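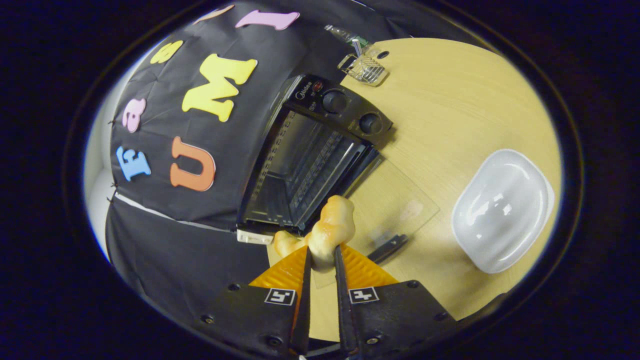 I have wanted a proper proving box for as long as I've been baking bread, and now I've got one, and I'm so pleased with it that people at work have started changing the subject. It's the Beson folding prover, the one with the clip-on lid and the shallow water tray, and I've been using it several times a week since July. Most of what comes out of it is small stuff. You don't need a grand range cooker to enjoy this hobby, a golden-brown roll and a little toaster oven on a wooden table will do very nicely, and for small-batch bakers like us I think the prover makes more difference than the oven ever will. I didn't believe that when I bought it. I do now!

Some background first. My kitchen is at the back of the house and it's chilly. On a good winter evening it gets up to 19 degrees, and by morning it's a good deal lower than that. Every bread book I own says "leave in a warm place", and I've tried all of them: the airing cupboard (dough everywhere, never again, poor towels), the top of the fridge, the oven with just the light on, a cool box with a hot water bottle in it. The cool box was the best of the lot, and if you don't want to spend any money, do that. But you have to keep fiddling with it, and the bottle is too hot at the start and useless by the end.

Before this I had the Ledia bread mat, a heated pad that goes under the bowl. I used it for over two years and I'm fond of it, but it only warms from below. You get a lovely lively layer at the bottom of the bowl and a sulky one on top, and if you forget to turn the dough you can feel the difference with your fingers when you come to shape it. It's still good for starters in a jar. I've kept mine for that.

What you get

The Beson comes flat in a box about as thick as a big atlas. There's a base with the heating plate in it, folding sides that stand up and click into one another, a lid with a clear window, a wire rack and the water tray. The first time I put it up I got the sides the wrong way round and swore at it. The second time I did it without looking at the leaflet, and now it goes up while the kettle boils. The hinges are fabric-backed and they still feel tight after all these months.

The controls are simple, which I love. There's a dial for the temperature and a switch with 2 settings, one for dough and one marked "slow" that's meant for yoghurt and tempeh and that sort of thing. No app. No beeping. If you want it to tell you when the time's up you'll have to use your own timer, and I've seen people complain about that, but I like a machine that keeps quiet in the kitchen.

Inside there's room for my big mixing bowl with a plate on top, or a tray of rolls with space to grow, or a standard loaf tin with a jar of starter squeezed in next to it. A long banneton won't fit. I tried it diagonally, and then I tried it diagonally again after turning it over as if that would help. If you make big oval sourdoughs, measure your basket before you buy.

How it does with real dough

My test for anything like this is the plain milk roll, partly as I make them every week and would notice a change, and partly as everyone in the house eats them and has opinions. The recipe is 400 g of strong white flour, milk warmed to blood heat, a knob of butter, a teaspoon of salt, a spoonful of sugar and a sachet of the quick yeast. Knead till it's smooth and a bit bouncy, cover, prove, shape, prove again, bake till they sound hollow underneath. Nothing clever about it.

On the worktop in January that first rise could take most of the evening, and I'd be up in my dressing gown waiting for rolls that I'd promised for tea. In the Beson it behaves the same way every single time. I set the dial to the middle of the dough range, put a splash of water in the tray, and go and do something else. When I come back it's risen, and the top is soft and slightly tacky with no skin on it at all. That's what the water tray does and I think it's the best bit of the whole design. My rolls used to come out with little creases where a dried patch had folded in on itself during shaping. Those have gone.

The second prove is where I've learned the most. I'd been underproving my rolls for years without knowing it! They'd burst along one side in the oven and I thought that was rustic. With the clear window I can watch them properly, and I've got much better at the finger test: a gentle poke, and the dent should come back slowly and not all the way. Mine now bake up round and even and pull apart in soft threads. I was daft with happiness over the first tray.

Enriched doughs are even better in it. Cinnamon buns, a plaited loaf with egg and a bit of saffron, hot cross buns well out of season. All that butter and sugar slows the yeast right down, and a steady warmth makes them so much less of a gamble. Keep the dial on the low side with these, mind. I got impatient with a brioche and turned it up, and the butter started weeping out of the dough, and I had a greasy tray and a rather flat brioche that we ate anyway with jam.

Sourdough I'm less sure about. It certainly gets going faster, but I like the flavour better from a long cool rise, and my back kitchen does that for free. I use the box to wake the starter up and leave the loaf itself out in the cold. Your taste may be different.
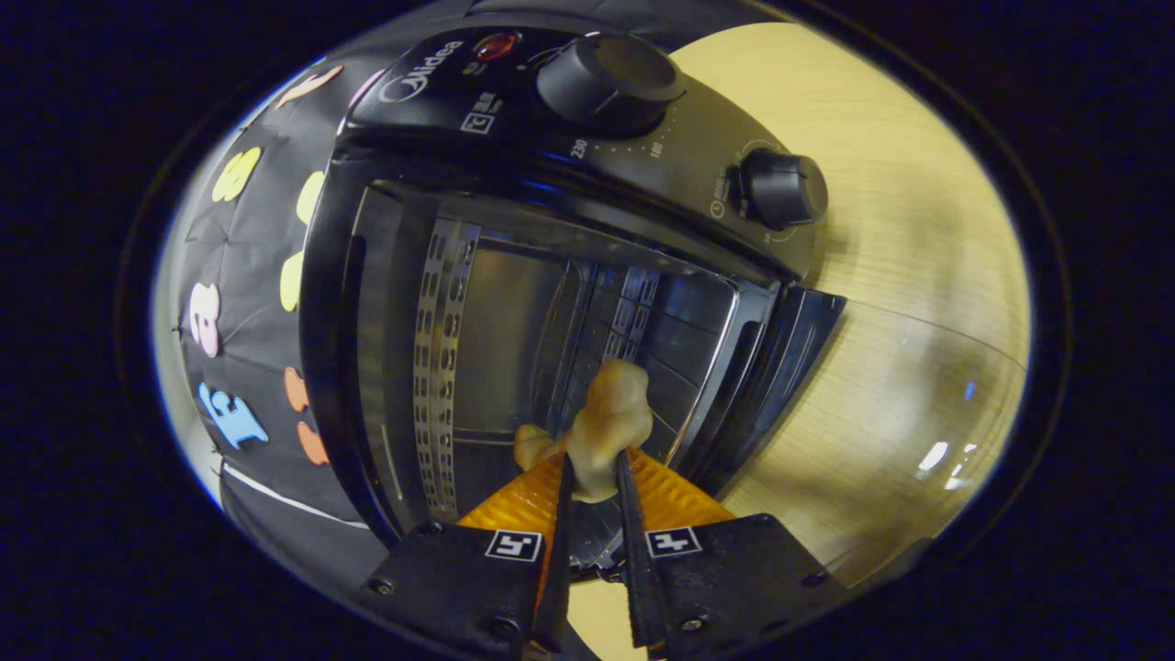

One reader wrote in to ask whether a prover is worth the cupboard space if you only bake at weekends, saying that a bowl in the oven with the light on had always seemed good enough and that yet another gadget would have to be very good indeed to earn its place. It's a fair challenge. I'd say if your light-on oven gives you bread you like, carry on and spend the money on nice flour. Where the box wins for me is the second prove, when you want the oven free to heat up. With the old method I was always taking the tray out early and balancing it on the bread bin while the oven got going, and the poor rolls would sit there cooling and sagging. Now they stay snug until the very last minute. As for space, it folds down and slides in beside my baking trays, and I forget it's there.

The same reader asked about running costs. I can't give you a proper figure as I haven't put a meter on it, but the plate only warms gently, and the outside of the lid never gets more than faintly warm to the touch.

Things I'd change

The lead is too short. It's really short! It means the prover has to live by the kettle when it's up, right where everybody wants to be in the morning, and I've had to have words with the household about resting mugs on the lid.

The water tray is a bit shallow and it slops if you carry the base with water in it. Fill it once everything is in place, with a small jug. And dry it well afterwards. I folded mine away damp once and it smelled like a tent.

The numbers on the dial are printed in pale grey on slightly darker grey, and in the evening light I need to bend right down to see them. I've put a dab of red nail varnish at my usual milk roll setting and it's been perfect ever since. I'd recommend that for any dial in any kitchen.

And the wire rack has a coating that I'd keep an eye on. Mine has a tiny worn spot in one corner where the loaf tin slides over it. It hasn't rusted so far.

Buying it

I got mine from Rahman, the cookshop in Adby, and I'd send anyone there. They had one set up on the counter so I could fold it and unfold it and generally annoy them, and they let me lower my own mixing bowl into it, which I'd brought along in a carrier bag. You can order it online too, but do try the fit first if you can. It comes with a 2 year guarantee, and you have to fill in the card to get it, so don't leave the card in the box and then put the box out for recycling. I fished mine back out just in time.

If it's out of stock, the Ledia mat is still about and costs a good bit less. It suits people who mostly want a happier starter, or who bake in flattish tins where the bottom heat doesn't matter so much. For rolls and buns I'd save up and wait for the Beson.

Would I buy it again? In a heartbeat. I bake more than I did, I bake on weeknights, and I've stopped planning my bread around whether the heating's on. Next I want to try it for crumpet batter, and I've been told it's good for softening a whole pat of butter for Christmas biscuits without ending up with a puddle.

Updated 4th December: the crumpet batter worked! Very frothy, lots of holes, and I only had to use the lowest part of the dough range. Put the batter in a bigger bowl than you think it needs, mine came up over the rim and into the water tray.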